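Home Projects Data Notes Contact

Akwood Drawer Set: README

22nd October, by Kirsty Baxter
3 min read

Thanks for stopping by, and a special hello if you came over from the Datorlow mailing list! Akwood is a collection of tabletop demonstrations recorded by people holding a gripper in each hand, so that a two-armed robot can learn the same movements later on. We started it because Murdo Ogilvie was tired of steering arms by remote control (he is very good at it, but his shoulders are not), and it has grown a good deal since then.

## What is in it

There are 700 episodes in the release, 600 for training and the rest held back for testing. Most of them deal with drawers and small boxes: pull open, reach in, take something out, push shut. The table also carries ordinary household things, a lamp or a vase of flowers, say, and we move these between sessions so that a policy can't lean too hard on one layout.
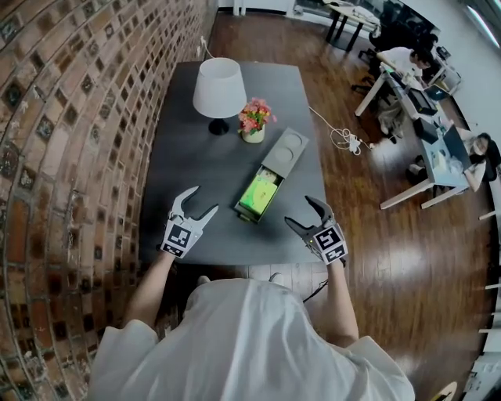 Each episode folder holds the video, the pose of both grippers, and the finger opening at every time step. Poses come from the square markers on the grippers, so please expect a few gaps where a sleeve or a wrist got in the way. Gaps are flagged in `track_ok`, and we have left them unfilled on purpose, as every lab seems to have its own favorite way of smoothing.

## Known problems

- Left and right are swapped in 47 of the training episodes. They are listed in `swapped.txt`, and Oi-ling Kao's loader fixes them for you.
- Version 2 renamed `grip_width` to `opening`. Old scripts will complain.
- Some clips begin with the hands already over the table.

## Getting help

Write to Roxana Villca at Trastley about the files, or to me about anything else. If you train something on this, even something that fails in a funny way, we would love to see it!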